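Where Do All the Socks Go? A Laundry Study in Four Bedrooms
Project report by Melati Raju, with Danang Teoh and Amirul Sumampouw

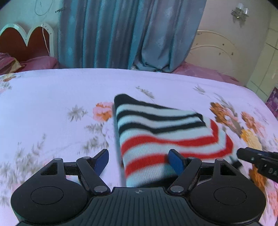 1. Why we picked socks

Our Home and Household Studies class had to choose one everyday chore and look at it closely for a whole term. Other groups took dishes, grocery lists and bathroom shelves. We took socks, mostly since Danang had come to class that morning in one gray and one navy (he says the light in his hallway is bad). We thought it would be a small topic. It grew a lot!

Our main question was simple: does the way you fold a sock change how easily you find its partner later? Our second question came up during the work: where in the house is the best place to do the folding?

2. Households and materials

Four families in Villwood agreed to take part. We agreed to leave their addresses out, so they are called House A to House D. Between them they gave us 169 socks to work with, and we wrote each one into a notebook by color, pattern, length and condition. Striped socks got their own page. They were our favorites, especially the ones with bright red in them, and a floral bedsheet turned out to be a surprisingly fun background for sorting them.

We tested folding on a bed, on a table and on the living room floor. Each person folded for 30 minutes per place, with breaks whenever they wanted them.

3. The folding methods

Flat fold. The sock is laid flat and folded over on itself, with the edges lined up as well as you can get them. Good for thicker knits. Long socks need a second fold or they flop open in the drawer.

Ball. The pair is rolled up and one cuff is pulled over the rest. Everybody in our group grew up with this one and we were all very fast at it. Edvin Solberg, our teacher, warned us that it stretches the cuff, and we did find looser cuffs in the house where balls were the habit, but we can't say the balls caused it.

Roll. Start at the toe and roll up. It looks great in a shallow drawer because you see all the patterns from above. It comes undone if the drawer is half empty.

4. What we found

Flat folding was the slowest at first and then got much quicker. By the second session Amirul was folding flat nearly as fast as he could make balls, and he was very pleased about it. The flat pairs were also the easiest to find again. Stripes helped here. If the top band of a sock is black, though, and the colored part gets folded inside, it looks like every other black sock in the pile. We started folding so the bright stripes stayed on the outside, and the searching got a lot easier.

After all the matching, 9 socks were left without a partner. We checked under beds, inside pillowcases and behind the washer at House C. Two of them found a match when House B mailed us an envelope in June with a note that only said "sorry." The other seven are in a jar in our classroom.

As for place, the bed won. You can spread everything out and see the whole load, and nobody has to bend down. The table was fine for small loads. The floor was hard on the knees, and at House D there was a cat.

One problem with the bed is a patterned sheet. Small pastel ankle socks were easy to miss among pink and orange flowers, and Danang shook out one sheet and sent a baby sock across the room. Dark or strongly striped socks had no such trouble. If you own a busy sheet, put a plain towel down for the pale ones.

5. What we would change

We should have timed the washing and drying too. Kevin Noonan, who read our draft, asked if the missing socks were lost before they ever reached the bed, and we had no data for that. We would also ask families to keep to one method for a whole month so the drawers could be compared fairly.

We'd love to try the same study with gloves.

6. Thank you

Thanks to all four families for letting us into their bedrooms and sock drawers, and to Mr. Solberg for the notebook. The full sock list is in the blue binder on the classroom shelf, next to the jar. If you recognize one of the seven, please come and get it.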